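Color Bench at Bunport – Gallery

The color bench is one of the small stations in Room 602 at the Bunport teaching lab. It has a white table with plain panels behind it, one wooden rack for the tubes, a red cup and a shallow glass dish. The room was repainted in April and the bench moved in the same month.

The rack came from Dhillon, catalog number 3212. It takes a single row of tubes and has a lower board with recesses for the rounded ends. We chose wood over the wire type we had before because it slides less on the table and is easier on the glass. The tubes are filled only part of the way so the color sits low and the top stays clear for handling.

Liquids are mixed from concentrate in the prep room next door. Florence Simard keeps the stock bottles at 100 ml and tops them up when they drop below 50. Yellow goes fastest. The blue lasts a long time but stains, so wipe up drips on the wood before they set. The green marks on the old rack never came out.

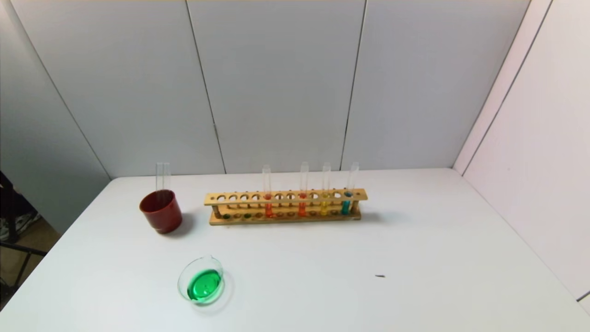
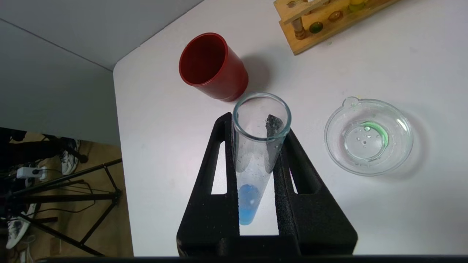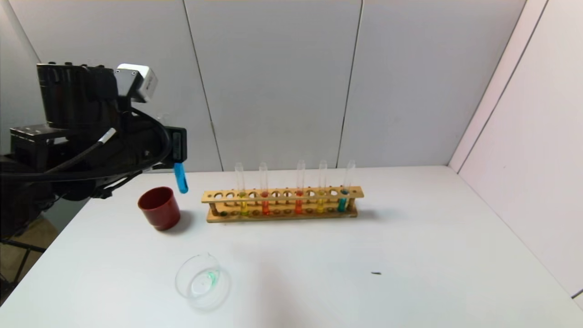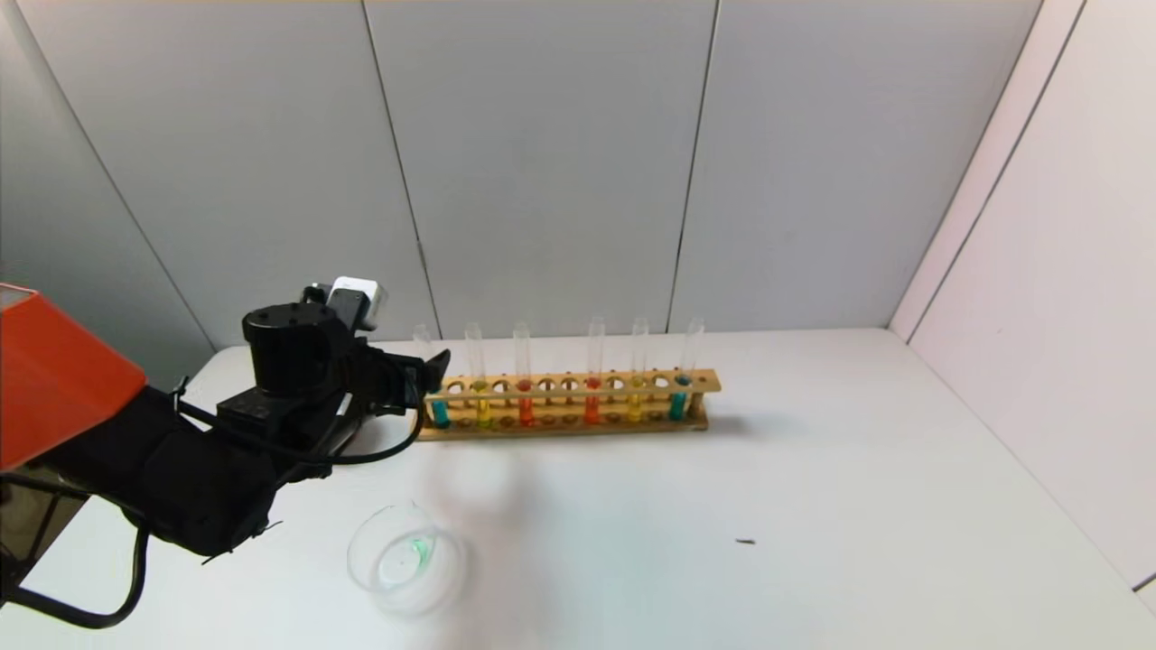
Color bench, Bunport – glass test tubes and colored liquids on the white table.

A few notes for groups using the bench:

Tubes go back in the rack at the end of the session, rounded end down, seated in the lower recess. A tube that leans a little is fine. One that rocks should be moved to another hole.

The red cup is for spare tubes waiting to be filled or washed. Please don't use it for liquid.

Rinse the dish between colors. Leftover liquid dries to a ring that takes a good soak to get off. Bottle brushes are in the second drawer, narrow ones at the front.

Chipped tubes go in the glass bin by the door, and write the number on the sheet so they can be reordered. Replacement tubes come from Cuvodberg in boxes of 50.

The bench can be booked for mornings through the Boredgate office. Afternoons are kept for classes. More galleries from Room 602 – the balance table, the sink wall and the drying shelves – are on the rooms page.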